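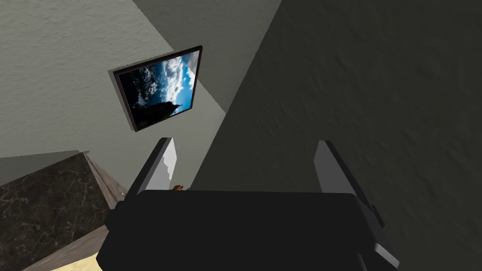
**Teleoperators for simulated manipulation data, part-time, remote**

Mundovel is recruiting operators to record demonstrations in simulated household rooms. The recordings train a control policy for a two-finger gripper. The current task set, Tardale, covers picking and placing small objects on counters and in tight spots next to walls.

**The work**

- Drive the simulated arm with a handheld controller, using the wrist view as the main view.
- Record complete episodes from the given start pose to release of the object.
- Mark each episode as success, failure or discard. Failures are kept. Discards are for tracking loss and software faults only.
- Write a one-line note when the gripper touches a wall or cabinet.

Room layout, surface finishes and start pose change between episodes. Some start poses leave very little clearance on one side. Operators should back the arm out before turning the wrist.

The target for this round is 487 accepted episodes per operator. Sessions run 2 hours, with a break at the midpoint. Episodes longer than 300 seconds are closed automatically and do not count toward the target.

**Requirements**

- Desktop computer with a dedicated graphics card and a wired connection
- Normal or corrected vision in both eyes
- Ability to read and follow written procedures in English
- No robotics background needed. Experience with 3D modeling software or first-person games is useful.

**Selection and pay**

Applicants complete a paid trial of 95 episodes in Flullus, our recording client. Trial data is checked for smooth motion and correct labels. Work is paid by the hour, including training and time lost to server faults.

Recording starts in August. Apply through the Tardale page on the Mundovel site and list your graphics card, operating system and time zone.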